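Last updated: 2019-01-30

Workshop tips from the robot club, Garside

We are now in our second year, with 21 members, and I collect here what helped us on the table. Many small things we learned slowly.

Print the outline of every part on a sheet of paper and lay the sheet under the work. When a peg is on its outline, everybody starts from the same place, and you do not argue after. Use thick paper if you have it. Thin paper slides when a finger touches it.
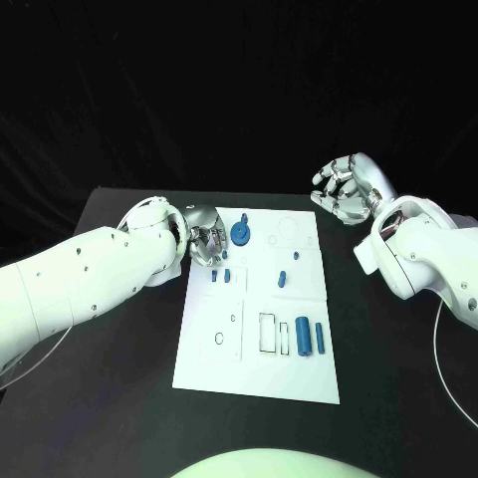

Choose one colour for all parts and keep the cloth behind plain. We tried a flowered curtain in October and it was a mistake — the program found pegs in the flowers.

Lead the cables away from the hands before you switch on. Tall parts go down easily, so practise first with the short ones. Change the speed only between two tries, and write it in the notebook.

For our turn at Priletbridge we had 4 minutes. Set a kitchen clock when you practise, also for the boring tries.

Spare pegs are in the drawer marked Stullside. If you take the last one, please tell me.

Abrehet Gudeta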